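4.2 The drinks table, and what we learned from the lemons

I should say up front that I came to this study expecting to write about storage. Cupboards, drawers, labels, that kind of thing. What I ended up with was a whole section on how people lay out a table before they make a cold drink, and I've come to think it's the best material we have.

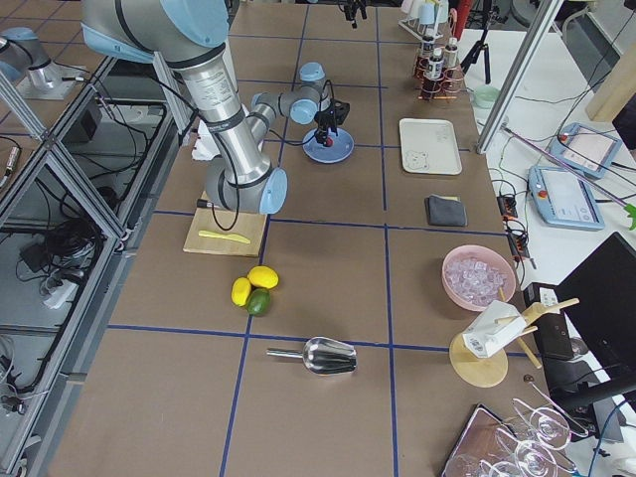
Figure 3. Drinks table with taped zones: board and knife, citrus, ice scoop, plate, tray, cloth, ice bowl, and carton stand.

Gobnait Buckley read an early draft of this section and wrote in the margin that I was making too much of the tape, and that any bartender she ever worked beside would keep the citrus next to the knife with or without lines to tell them so. She also wanted to know why I hadn't said a word about the ice, which in her view decides everything else because it's the only thing on the table with a clock on it.

She's right about the ice, and I've rewritten the section around it. On the tape I'm going to hold my ground a little. In Figure 3 the lemons and the lime sit together just off the cutting board, and sure, you'd expect that anywhere. But look at the scoop. It's over a tape line, well away from the pink bowl with the ice cubes in it. In the Kamolrat interviews (our first round, in October) people told us over and over that the scoop "lives with the ice" - and then they'd set up a table and put it someplace else. I found that gap between what people say and where things land really interesting, and I wouldn't have spotted it on a bare tabletop. Lines give you something to check against!

So, the ice. Once I went back through my notes with Gobnait's comment in mind, I sorted our layouts into 2 kinds. In the first kind the ice is near the glass or plate where the drink gets put together, and the cutting happens off to the side. In the second kind the ice is kept by the other cold stuff (usually whatever comes in a carton) and gets fetched when it's wanted. Figure 3 belongs with the second kind. The bowl is right by the round wooden stand that holds the white carton, and the board with its yellow knife is off in another part of the table. The blue plate and the white tray are their own little area, and the gray cloth is below the tray, which I'd call a decent place for it if you're the sort of person who drips. I am.

Peiyu Bai coded the full set of notes, all 2,660 lines of them, and pointed out something I had skipped right past: cloths almost never got mentioned in the interviews. People named the knife, the fruit, the ice, the bowl. They didn't name the cloth until we asked about spills, and then they had plenty to say. One person at the Wedgate site talked for 8 minutes about dish towels. We've added a cloth question to the second version of the form, near the top this time.

A word on bowls. I had assumed that people would pick a container for ice by size, and our form only asked about size. Several of them told us they pick by color, so that the ice bowl doesn't get mistaken for the one with the peels in it. I have no numbers on this yet and I don't want to oversell it. I'll come back to it in 4.3, along with the question of where the peels go, which got more heated than anything else we asked.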